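3.2 Mixed household items in shared bins

The second part of the survey looked at how people store tools and cleaning items when both go into one bin. We collected 251 bins from homes and small workshops in Urnbridge, with 3037 items in all. Each bin was emptied onto a table, sorted by type, and then refilled by the owner in the usual way. Long, thin items such as screwdrivers were most often laid along a side wall. Wide, flat items such as dustpans went in first and took up much of the floor, which left little room for anything with a handle. Owners who used the Fonis divider placed the two kinds apart in more than 5 bins out of every 10.

Figure 4. Gray bin on a wooden table, with a dustpan and a screwdriver-like tool.

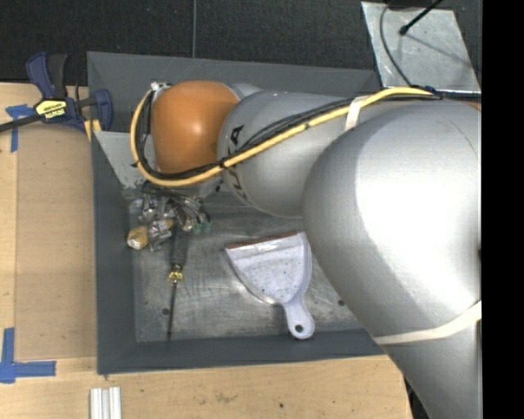 Dustpans were also the items most often moved to reach something else. In the Warkis group, owners tended to hang them on a hook after the first week, and the bins were then used for hand tools only.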